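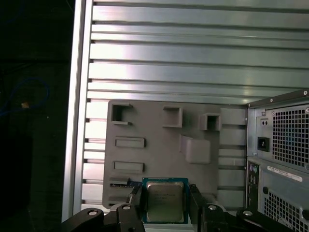

**Informe de avance al Fondo Dissanayake: aula de informática y archivo sonoro de Nirkham**

Periodo: de septiembre a diciembre
Responsable: Kamrul Sarkar
Redacción: Chathurika Sikder

Empezamos por lo que más ilusión nos hace contar: el archivo ya tiene 2.033 grabaciones digitalizadas y consultables en la sala de lectura. En el informe anterior todavía estábamos discutiendo cómo numerar las cintas, así que el salto ha sido enorme (¡y se nota en el ánimo de todo el equipo!).

## Digitalización

Las cintas de la antigua emisora de Clolley llegaron en mejor estado de lo que temíamos. Solo ocho tuvieron que ir a limpieza especializada, y de ellas cinco ya están de vuelta y transferidas. Entre lo recuperado hay una serie completa de coplas de siega, dos bodas narradas casi en directo y un programa de cocina que se emitía los jueves y que media comarca recuerda de memoria.

El catálogo sigue el esquema acordado en primavera, con un cambio: hemos añadido el campo «lugar mencionado», que los vecinos nos pedían una y otra vez. Rellenarlo es lento, pero las búsquedas por aldea son ahora lo más usado de la sala.

## Formación

Casi 82 personas han pasado por los talleres del aula, repartidas en tres niveles. El de iniciación se llenó enseguida y abrimos un segundo turno a las siete de la tarde para quienes salen tarde del trabajo. El nivel avanzado estrenó un módulo de componentes y mantenimiento básico, que ha gustado muchísimo; hay quien se apuntó para aprender a escanear fotos y ahora pregunta por ranuras y zócalos.

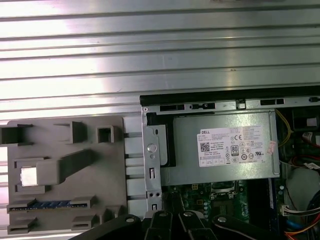 *Módulo de memoria azul sujeto entre dos bloques grises.*

Varios alumnos se han sumado después a la transcripción. Tenemos ya ocho transcriptores estables, y el ritmo de revisión ha mejorado tanto que hemos adelantado la publicación del primer cuaderno de coplas.

## Presupuesto

El gasto va según lo previsto, salvo en dos partidas. El transporte desde Clolley costó menos, y el almacenamiento de copias con Rollbridge, algo más, por haber contratado una segunda ubicación. Pedimos permiso para compensar una con otra; el detalle va en el anexo B.

## Próximo trimestre

- Transferir las tres cintas que siguen en limpieza.
- Cerrar los permisos de las familias para la escucha en línea.
- Imprimir el cuaderno de coplas.
- Repetir el nivel avanzado, con más horas de práctica.

Queda pendiente la calefacción del aula. El ayuntamiento ha prometido respuesta en enero y os la trasladaremos en cuanto llegue.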